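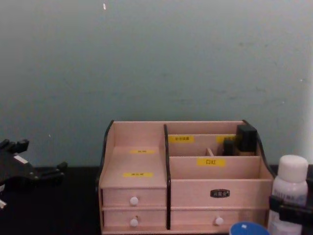 Desktop organizer on the bench, wall side.

April, 9:30 a.m.

Gasitz adhesive, shear test, second batch

Mixed the second batch of Gasitz at the ratio on the data sheet, by weight. The first batch was done by volume and the coupons came out inconsistent, so those numbers are struck from the table. Resin and hardener had both been in the room overnight. Pot life was shorter than I expected. It was stringing off the spatula well before the last coupons were closed, and I have marked those with an L on the back.

Coupons are birch, planed the same day, lap joint with a 30 mm overlap. Half were wiped with alcohol before gluing, half were left as planed. Clamped with the spring clamps only. The screw clamps squeeze too much out and leave a starved joint, see the notes on Besex from last month.

Clamp placement matters more than I had allowed for. With one clamp in the center of the lap the ends lift slightly and the glue line is thicker there. Two clamps, one at each end, gives an even line by eye. I did not measure it. Sohail Kazmi has a feeler gauge set that goes thin enough and I will ask for it before the next batch.

Results

Wiped coupons, mean load at failure 996 N. Failure mostly in the wood, with a thin layer of fiber left on both faces.

Unwiped coupons, mean 678 N. Failure in the glue line, glossy on one side. Typical of poor wetting.

The L coupons were left out of both means. They were low across the board whether wiped or not, and two came apart in my hands while I was loading the grips.

The gap between wiped and unwiped is bigger than Besex showed. Either Gasitz is fussier about the surface or the birch is different. The Besex coupons came from the old stack by the door, these are from the new delivery. I should have kept some of the old stack back and did not. Sohail thinks planer wax is the likely cause, as the bed was waxed just before this lot went through. That would explain the glossy faces. A quick check is to plane a few pieces, sand the glue face lightly, and run them against wiped ones.

Problems with the rig

The lower grip slips at higher loads. The jaw teeth are packed with glue crumbs and dust. Brushed them out with the brass brush, which helped, but the left jaw still moves a little before it bites. Any reading with a visible step in the curve has an asterisk in the table. The load is probably fine, the extension is not.

The Jadoon load cell drifts after it is switched on. Zero it, wait over 9 minutes, zero it again. I forgot the second zero on the first run and repeated it with spare coupons.

Next

Sanded against wiped, same delivery of birch, two clamps per joint.
Mix smaller amounts - no more than can be closed before it strings.
Besex again on the new birch, so that the two can be compared properly.
Order nitrile gloves, medium. Large is all that is left.
Drusen still unopened. Check the date on the can before using any coupons on it.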